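Two arms, one bench and a fault I blame on us

I've spent long enough at the Getis workshop to have opinions about robot arms, and my main one is that we forgive them far too quickly. In September our pair went wrong in the dullest way possible. One arm dropped off the network for 2 seconds, came back, and carried on with the move it had been halfway through (with the other arm now parked in its path!). Crunch. One bent finger, one very loud swear word, mine.
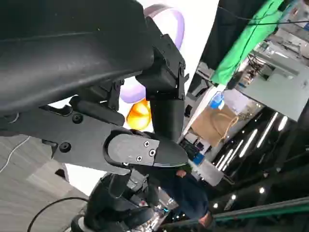 The gripper up close, with someone standing by the arms.

Everyone wanted to blame the software. Fair enough, it shouldn't resume by itself like that, and Flikonley have since patched it. But we'd had almost 80 warnings in the log before then and we'd scrolled past the lot, me included. If a kettle complained that often you'd unplug it.

So my view, for what it's worth, is that an arm which loses contact should stop dead and stay stopped until a person walks over and resets it. Yes, it's slow. Yes, the Vamimton lot will moan about lost runs. I'd still take a morning of moaning over standing next to a machine that thinks it knows where it left off.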